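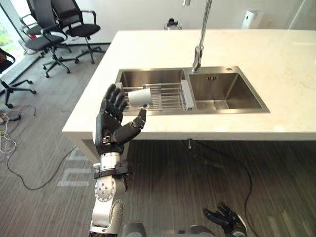

Ziltdale sink station: pre-session inspection, cup and rack task
Date: 14/11/2020
Inspector: Tiburcio Tlapale
Task set: Costa, target 1000 demonstrations, 346 accepted to date

1. Emergency stop, both arms
Pass. Tested from the operator seat and from the wall side.

2. Hand and wrist fasteners
Pass. Wrist cuff straps checked by hand. Recheck after 84 demonstrations.

3. Finger travel, open and close
Pass with comment. Right thumb slow on first close. Normal after warm-up cycle. Log it if it returns.

4. Water supply to faucet
Off at the valve. Tag fitted. Keep off for the full session.

5. Rack seating
Pass. Rack stays across the left basin. Start each demonstration with a paper cup on the rods. Upright and sideways starts both count.

6. Floor cables
Fail. Power strip and loose cables on the carpet, another cable under the counter. Route and cover before the base is driven. Stationary recording allowed.

7. Chairs
Clear of arm reach. No one seated there during motion.

8. Recording
Pass. Head view and joint data in step. Zomier logger drops up to 5 frames at start; wait for the tone before moving.

9. Labels
Open. Mark failed grasps as failed and keep them. Flostico import still rejects blank outcome fields.

Item 6 to be closed before the December base runs. Item 9 with T. Tlapale.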